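Bench notes, Clondby - May, hinge adhesive trial, batch 2
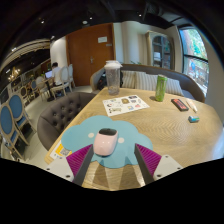
Mouse on the cloud pad, shaker cup at the back of the table.

Picked up from the Vemix sheet. Same two-part epoxy, same steel coupons, new surface prep. Coupons abraded with 600 grit, wiped with solvent, left to flash off, then bonded at 6 mm overlap. Clamped overnight with the spring clamps from the Solheim drawer. The screw clamps still squeeze out too much glue and starve the joint.

Pull results so far:

- Control (wipe only): peeled clean off one face. Adhesive failure.
- Abraded: held to 700 N, then failed in the glue line. Residue on both faces.
- Abraded + primer: not pulled yet. Primer was still tacky at 9:40, so left alone.

The load cell drifts when the room warms up. Zeroed before each pull and again after. Worst offset was about 2 N, small enough to ignore at these loads.

Mixing ratio is by weight, not by volume. The old Wevov instructions give it by volume and somebody has copied that onto the lid of the hardener tin. Crossed it out.

Glue line thickness is still a guess. Glass beads in the mix would fix the gap - need to check whether we have any fine enough. Otherwise use fishing line as a spacer.

To do: pull the primed set, cut more coupons, photograph the failed faces under the side lamp before anyone cleans them. Spreadsheet still has last batch's overlap in column D.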